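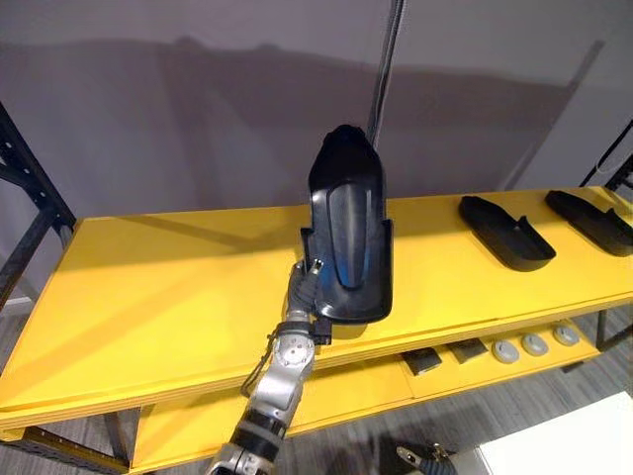 Set-up guides > Two-arm shelf station > When things go wrong > Section 6: Fault 121 and dropped shells

Print this page | E-mail this page

6. Fault 121 and dropped shells

If you've come straight to this section, you probably have an arm stopped over the shelf, a flashing panel and maybe a black plastic shell on the carpet. Take a breath. I've cleared more 121s than I'd like to admit, and most of them come down to grip position or a cable that's wandered.

Fault 121 is what the Flikosmont controller calls "grip lost during lift". The fingers closed, the controller was happy, the arm started up, and then the finger readings stopped making sense. Sometimes the shell has fallen. Sometimes it's still hanging there by a corner looking perfectly fine, and that second kind is the one that gets people hurt, so please read 6.1 even if you skip the rest.

6.1 Before you touch anything

CAUTION: The fingers stay powered after a 121. They can open or close the moment the fault is cleared, and they don't care whose thumb is in there.

CAUTION: Stopping one arm does not stop the other. Use the red button on the main panel, which stops both. The pause key on the hand pendant only pauses the arm you've got selected.

1. Press the red button on the main panel.

2. Look at both arms and make sure neither is moving. I count slowly to five. The wrist can sag a touch as the brakes take over, and you want that finished before you lean in.

3. If a shell is still in the fingers, put one hand flat underneath it from the front of the shelf. Don't reach over the top of the arm.

4. Turn the grip release collar a quarter turn anticlockwise. The shell will come away into your hand. It isn't heavy (ours are around 200 grams) but the base edge is thin and I've had a good scratch off one.

5. If the shell has already fallen, leave it until you've done the cable check in 6.2. It's tempting to crouch down and grab it, and then your head is under a raised arm.

Note: Write down which way the shell was sitting in the fingers before you take it out. Wide end down, tilted left, whatever you see. You'll want it in 6.3 and I promise you won't remember.

6.2 Check the cable first

I put this ahead of the grip settings on purpose. The finger lead runs down the outside of the arm from the wrist, and it needs a bit of slack so the wrist can turn. Too much slack and it'll find something to hook on — a shelf upright, the edge of the board, another shell. When it snags it tugs the connector, the readings drop out for an instant, and you get a 121 with the shell still held just fine.

1. With the red button still in, follow the lead from the wrist down to the first clip. Look for shiny spots, flat spots or nicks in the jacket.

2. Wiggle the connector at the wrist. It should feel solid. If it clicks back in when you push it, you've likely found your fault already.

3. Check the slack with the wrist at its straight position. A loop you can get two fingers through is about right. If you can get your whole hand in, take some up at the lower clip.

4. Don't pull it tight! I did that on my first station, very proud of how tidy it looked, and the first full wrist turn yanked the plug clean out.

5. Check anything that hangs down from above as well. Ceiling leads drift. They get bumped when somebody's up the ladder, and a lead that cleared the lift path in October may not clear it now.

CAUTION: Never tape a damaged finger lead and carry on. Swap it. The spares are in the Prosser gripper kit, in the bag with the finger pads.

6.3 Check where it's gripping

These shells are awkward. They're tall and narrow at the rounded end, wide at the base, glossy all over, and there's a ridge down the middle that the fingers would love to slide along. A grip that's good on one side can be useless a little further over.

Get out your note from 6.1 and match it up:

- Tilted toward the arm: the grip is too low on the base edge. Raise the pick point a little.
- Tilted away from the arm: the fingers are too shallow. Bring the approach in closer.
- Twisted around: one finger is riding on the central ridge. Shift the pick point sideways until it's on the flat of the wall.
- Sitting straight, no sign of slipping: go back to the cable. Really.

To change the pick point:

1. Release the red button (twist, then pull) and press Reset on the panel. Stand back from the shelf while you do it.

2. On the pendant, choose the arm that faulted. Read the name on the screen out loud. Yes, it feels silly. Do it anyway.

3. Set the speed cap to 100 mm/s. The cap stays on until you clear it, even through a restart.

4. Open Pick Points, choose your shell type, then Edit.

5. Nudge in the direction you need, one step at a time, and press Save after each step. If you forget Save, the controller goes back to the old point without a word to anyone.

6. Run a single lift with one shell, and keep the other arm parked down low while you do it.

Note: Don't go cranking up the grip force to fix a tilt. I know it's the first thing everyone tries. More force on a sloped, shiny wall just squeezes the shell out faster, like a wet bar of soap.

6.4 Check the lift height

The default lift is 285 mm, measured from the top board. That suits the Punda shelf with both boards in the standard holes. If you've moved a board up or down, the controller has no idea, and the base of the shell can drag on the front edge as the arm backs out. One little bump there is plenty for a 121.

1. With the speed cap still on, run a lift and stop it with the pendant just as the shell starts to come forward.

2. Crouch off to the side (not in front) and look for a clear gap between the base and the board edge.

3. If there's no gap, raise the lift height and run it again.

4. Watch for neighbours. A shell lying flat takes up more of the board than one standing up, and the raised end is easy to clip on the way past.

6.5 Back to work

1. Run a few single lifts at the cap. Stay with it for all of them, no wandering off for a coffee.

2. Take the cap off and run a few more at normal speed.

3. Bring the second arm back in last.

4. Write it up in the fault book: time, which arm, what you found, what you changed. "Reset, seems OK" doesn't count.

If you get another 121 on the same arm in the same shift, park both arms, switch off at the isolator and ring the Gilthorpe service desk. Two in a shift usually means worn pads or a finger joint on its way out, and neither one can be fixed from the pendant.

CAUTION: There's a setting called "Ignore grip loss" in the advanced menu. It's meant for running with no parts on the shelf. Please leave it off the rest of the time. The arm will happily fling a half-held shell across the room with it on.

Next: 6.6 Changing finger pads

Comments (4)

Dong-hyun Ahn
Had this all morning, changed the pick point four times and felt very clever. It was the connector. Could you put the bit about it clicking back in bold or something?

Delyth Pumphrey
Our collar turns the other way, clockwise to release. Older gripper maybe? Might be worth adding before somebody forces one.

Reply from the author
Good catch, Delyth. Yes, the older Prosser collars go clockwise, and there's an arrow stamped on the underside. Follow the arrow if it disagrees with me. I'll fix step 4 in the next update.

Dong-hyun Ahn
Ours has the arrow too but it's covered in grease, so wipe it first.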